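Provley Student Robotics Club
Minutes of the regular meeting, June 14, 2024

Present: nine members and the club advisor. The meeting was opened at the usual time in the workshop. The minutes of the previous meeting were accepted with one correction: the spare battery was bought by the club, it was not a gift.

1. Organizer box task
The group for the box task reported first. The task has three parts: open the lid, put one small object into a compartment, close the lid again. Recording with the hand-held gripper goes well when the box stands diagonally on the table. The group has now 70 recordings and wants 30 more before the summer break. Opening both latches is still the slowest part, and the members do not agree if it should be a separate task. Decided: the latches stay in the task until September, then we look at it again.

2. Foam on the jaws
One member proposed to change the foam for a thinner one. Others answered that the older recordings would then be difficult to compare. After some discussion the proposal was put to a vote and did not pass, 3 votes for and five against. One member did not vote.

3. Birkix competition
The registration form is almost finished. The short text about our project is missing, and it must be in English and not longer than one page. The box group will write it. Our school will share a table with the team from Meireles - the advisor will confirm this by e-mail.

4. Storage of the recordings
The club disk is nearly full. It was agreed to copy everything to the school server every Friday and to delete nothing before the copy is checked. File names must begin with the task name, please, also for test recordings.

5. Other
The key for the workshop must be returned to the office after each session. The visit to Drokier is moved to September, the exact day is not known yet.

The meeting was closed after one hour.

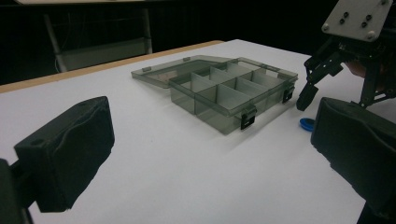
Item 1: the organizer box with the lid open, and the small blue object beside it.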